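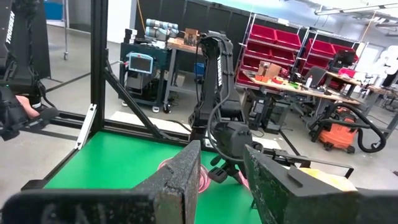
We went to the Skyrme open day for a hedge. I want that on the record, as we came home without one.

Skyrme is a wholesale nursery that lets the public in twice a year, in autumn and again in November, when everything is putting on growth and the prices look almost reasonable in the sun. It's an hour and a bit out of town, the last stretch on gravel, and the parking is a paddock supervised by a teenager with a flag. Gates open at 8. By twenty past there was a queue of utes and a bloke in front of us who had brought his own trolley, which I laughed at until I saw the nursery's trolleys.

The back fence at our place has been bare for two summers, ever since the old pittosporums got whatever it is pittosporums get. My brief was simple: something evergreen, something to hide the neighbour's trampoline, nothing that needs clipping more often than I need a haircut.

The first tour left from the potting shed and was led by Mirela Bragança, who runs propagation and has clearly given up hoping that visitors will stay off the hoses. She took 14 of us through the cutting benches at a fair clip. I learned that I have been watering lilly pillies wrongly for most of my adult life (little and often, when they want a proper soak and then to be left alone). I also learned that psyllids are why ours look as if they've had chicken pox. Someone asked whether there was a spray. Mirela said there was, and there was also planting a variety that doesn't get them, and moved on to the misting tunnel.

The misting tunnel was the best part of the day and I would have stayed there until lunch. Row after row of correa cuttings in trays, fog coming down every few minutes, the smell of wet bark. A woman beside me took her glasses off, put them in her pocket and carried on looking at plants she could no longer have been able to see.

After that came the display gardens, which are sponsored, so you get a good deal of paving with your plants. Londar had done a courtyard with a pond in it and a bench that faced the bins. Galtau had gone for gabions. I have nothing against rocks in cages but there were a lot of them, and the grasses in between seemed to be asking for help. The Follari plot was the only one I'd have taken home: a narrow side passage, the kind everyone has and keeps the wheelie bins in, planted with native violets between the pavers and a run of tall, skinny callistemons against the wall. No water feature. I took more notes there than in all the others put together.

Dede Quaye gave the 11 o'clock talk on soil in the big shed. It was meant to run half an hour and went to nearly an hour with no complaints that I heard. The gist of it was clay, and what to do with it. Gypsum only works on some clay, and you can find out which sort you have with a crumb of dirt and a glass of rainwater, so test before you buy the bag. I have already bought the bag. I have bought it several years running.

Practical things if you're thinking of going. Tubestock was $5 and the bigger pots started at $65, which is where my hedge plans went quiet. I needed more of them than I care to multiply out. Entry is free, though you'll pay for the sausage. Take cash for the seedling table, a hat, and boots you don't like. The shaded section at the far end gets picked over first, so start there and work back - everybody else starts at the gate. Dogs on leads are fine and there were plenty, including a kelpie that was firmly of the view that the tour group should be closer together.

We left with three trays of tubestock, mostly the callistemons from the Follari passage, a grevillea my wife says we discussed, and a fern. None of it will hide a trampoline this decade. The side passage, on the other hand, is getting dug up as soon as I've moved the bins, and I've got a glass of rainwater on the laundry sill with a lump of the backyard sitting in it.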